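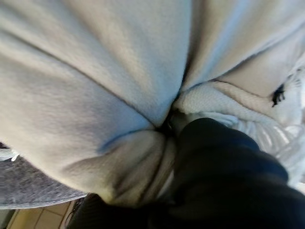
## 4. 조합원 찬반투표 설정

이 장은 Skevine 관리 콘솔에서 쟁의행위 찬반투표와 단체협약 잠정합의안 투표를 개설하는 절차를 설명한다. 대상 독자는 지부 선거관리 담당자와 시스템 관리자이다. 조합원 명부 등록(2장)과 관리자 권한 설정(3장)을 먼저 완료해야 한다.

화면 이름과 메뉴 경로는 Coltham 지부 설치본을 기준으로 한다. 다른 지부의 설치본에서는 메뉴 순서가 다를 수 있다.

### 4.1 사전 확인

투표를 개설하기 전에 다음 항목을 확인한다.

- 조합원 명부의 상태가 `확정`으로 표시되는가
- 선거관리 담당자 계정과 참관인 계정이 서로 다른 사람에게 발급되었는가
- 알림 모듈 Yap의 발신 번호가 등록되어 있는가
- 집계 서버 Sorell의 시각이 콘솔의 시각과 일치하는가
- 규약에 정한 공고 기간이 투표 개시 시각 이전에 끝나는가

명부의 상태가 `임시`이면 4.3절의 **투표 개설** 단추가 활성화되지 않는다.

> **주의:** 명부를 확정한 뒤 가입하거나 탈퇴한 조합원은 해당 투표의 선거인 수에 반영되지 않는다. 반영이 필요하면 확정을 해제하고 4.2절을 처음부터 다시 수행한다. 투표가 개시된 뒤에는 확정을 해제할 수 없다.

### 4.2 선거인 명부 확정

1. 콘솔 왼쪽 메뉴에서 **명부 > 선거인**을 연다.
2. **기준일** 칸에 규약 또는 공고문에 적힌 기준일을 입력한다.
3. **불러오기**를 누른다. 기준일 현재 조합원 자격이 있는 사람이 목록에 표시된다.
4. 휴직자, 파견자, 해고 효력을 다투는 조합원의 처리 방식을 각각 선택한다. 기본값은 `포함`이다.
5. **중복 검사**를 실행한다. 사번과 휴대전화 번호가 모두 같은 항목은 한 사람으로 합쳐진다. 둘 중 하나만 같은 항목은 노란색으로 표시되며 수동으로 판정해야 한다.
6. 목록 아래의 선거인 수를 공고문 초안의 숫자와 대조한다. Coltham 지부의 경우 이 값은 1325이다.
7. **확정**을 누르고 담당자 비밀번호를 입력한다.

한 화면에 표시되는 항목은 최대 1000건이다. 이를 넘는 명부는 여러 쪽으로 나뉘며, 5단계의 중복 검사는 쪽 구분과 관계없이 명부 전체에 적용된다. 반면 노란색 항목만 골라 보는 필터는 현재 쪽에만 적용되므로 쪽마다 다시 실행해야 한다.

**참고:** 사업장이 둘 이상인 지부는 4단계 이전에 **사업장 구분** 열을 켜 둔다. 이 열을 끈 상태로 확정하면 사업장별 투표율이 결과 보고서에 출력되지 않는다.

### 4.3 투표 개설

1. **투표 > 새 투표**를 연다.
2. **유형**에서 다음 중 하나를 선택한다.

| 유형 | 기본 가결 요건 | 결과 공개 방식 |
|---|---|---|
| 쟁의행위 | 재적 조합원 과반수 찬성 | 전체 합산 |
| 잠정합의안 | 투표자 과반수 찬성 | 전체 합산, 사업장별 |
| 규약 개정 | 수동 입력 | 전체 합산 |
| 기타 | 수동 입력 | 수동 선택 |

3. 가결 요건이 지부 규약과 일치하는지 확인한다. 일치하지 않으면 **요건 편집**에서 분모(재적 또는 투표자)와 비율을 수정한다.
4. **안건** 칸에 공고문의 문구를 그대로 붙여 넣는다. 줄바꿈은 유지되지만 굵은 글씨와 밑줄은 제거된다.
5. 선택지를 입력한다. 찬반투표의 선택지는 `찬성`과 `반대`로 고정되며, `기권`을 추가하려면 **고급** 탭을 사용한다.
6. 개시 시각과 마감 시각을 입력한다. 교대 근무 사업장은 각 근무조의 근무 시간이 투표 시간에 포함되는지 근무표와 대조한다.
7. **현장 투표 병행** 여부를 선택한다. 선택한 경우 4.4절을 수행한다.
8. **참관인** 칸에 참관인 계정을 3개까지 지정한다.
9. **미리보기**로 조합원 화면을 확인한 뒤 **투표 개설**을 누른다.

개설 직후의 상태는 `대기`이다. 개시 시각이 되면 상태가 `진행`으로 바뀌고 Yap이 선거인에게 안내 문자를 발송한다. 문자 본문의 제한은 80자이며, 이를 넘는 문구는 저장되지 않는다.

> **경고:** `진행` 상태에서는 안건 문구, 선택지, 가결 요건을 수정할 수 없다. 오기가 발견되면 투표를 `중지`하고 새 투표를 개설해야 한다. 중지된 투표의 투표지는 개표되지 않으며 새 투표로 이관되지 않는다.

### 4.4 현장 투표소 단말 연결

현장 투표를 병행하는 경우 투표소마다 단말을 등록한다. 등록되지 않은 단말에서는 본인 확인 화면이 열리지 않는다.

1. 단말의 전원을 켜고 투표소 전용 네트워크에 연결한다.
2. 단말의 브라우저에서 콘솔 주소를 연다. 화면에 등록 코드가 표시된다.
3. 콘솔에서 **투표소 > 단말 추가**를 열고 등록 코드를 입력한다.
4. 투표소 이름과 책임자를 지정한다.
5. **시험 투표**를 실행한다. 시험 투표지는 집계에서 제외되며 기록에는 `T`로 표시된다.
6. 단말 화면 상단의 표시등이 녹색인지 확인한다.
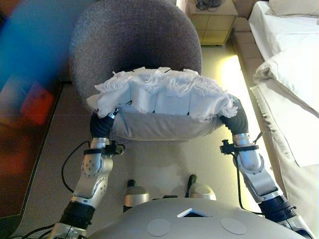 *가장자리가 풀린 흰 천을 두른 회색 쿠션과 이를 양쪽에서 잡은 두 로봇 팔.*

단말과 콘솔의 연결이 끊기면 표시등이 적색으로 바뀌고 투표 접수가 중단된다. 단말은 투표지를 내부에 보관하지 않는다. 연결이 복구된 뒤 마지막 투표자의 접수 여부를 **투표소 > 접수 기록**에서 확인하고, 기록이 없으면 해당 투표자에게 재투표를 안내한다.

온라인으로 이미 투표한 조합원이 투표소에서 본인 확인을 하면 `투표 완료` 화면이 표시된다. 이 경우 책임자가 임의로 투표권을 되살릴 수 없다.

### 4.5 마감과 개표

1. 마감 시각이 지나면 상태가 `마감`으로 바뀌었는지 확인한다.
2. 선거관리 담당자가 **개표 요청**을 누른다.
3. 지정된 참관인 전원이 각자의 계정으로 로그인하여 **동의**를 누른다.
4. Sorell이 집계를 시작한다. 집계가 끝날 때까지 콘솔 창을 닫지 않는다.
5. 결과 화면에서 선거인 수, 투표자 수, 찬성, 반대, 무효를 확인한다.
6. **보고서 저장**을 눌러 PDF와 CSV 파일을 각각 저장한다.
7. 보고서 첫 쪽의 검증값을 투표록에 옮겨 적고 참관인의 서명을 받는다.

참관인 가운데 한 명이라도 동의하지 않으면 개표가 진행되지 않는다. 참관인이 부재할 때는 지부장 계정으로 참관인을 교체할 수 있다. 교체 이력은 보고서의 마지막 쪽에 출력되며 삭제할 수 없다.

**참고:** 사업장별 결과를 공개하는 투표에서 투표자가 적은 사업장이 있으면 개인의 선택이 추정될 수 있다. **고급 > 합산 기준**에서 해당 사업장을 인접 사업장과 합쳐 출력한다. 이 설정은 개표 요청 전에만 변경할 수 있다.

### 4.6 오류 메시지

| 코드 | 표시 문구 | 조치 |
|---|---|---|
| V-01 | 명부가 확정되지 않았습니다 | 4.2절 7단계를 수행한다 |
| V-04 | 시각이 일치하지 않습니다 | Sorell의 시각 동기화를 실행하고 콘솔에 다시 로그인한다 |
| V-07 | 발신 번호가 없습니다 | Yap 설정에서 발신 번호를 등록한다 |
| V-12 | 참관인 동의가 필요합니다 | 동의하지 않은 계정을 확인한다 |
| V-15 | 담당자와 참관인이 같습니다 | 참관인 계정을 다시 지정한다 |

V-04가 반복되면 투표를 개설하지 말고 시스템 관리자에게 로그 파일을 전달한다. 로그 파일은 **도구 > 진단 > 내보내기**에서 저장한다. 파일에는 투표 내용이 포함되지 않으나 접속 계정과 접속 시각이 포함되므로 외부에 전송할 때는 암호를 설정한다.

### 4.7 자료 보관

투표록, 결과 보고서, 선거인 명부의 보관 기간은 규약을 따른다. 콘솔의 기본 설정은 자동 삭제를 하지 않는 것이다. 자동 삭제를 사용하려면 **설정 > 보관**에서 기간을 입력하고, 이의신청 기간이 그보다 먼저 끝나는지 확인한다.

이의신청이 접수된 투표는 **보존** 표시를 한다. 보존 표시가 있는 투표는 보관 기간이 지나도 삭제되지 않는다.

문서 담당: Đức Âu
최종 수정: 5월 7일 토요일
변경 내용: 4.4절 단말 등록 순서 수정, 4.6절 V-15 추가. 합산 기준 화면의 변경 사항은 9월 개정판에 반영한다.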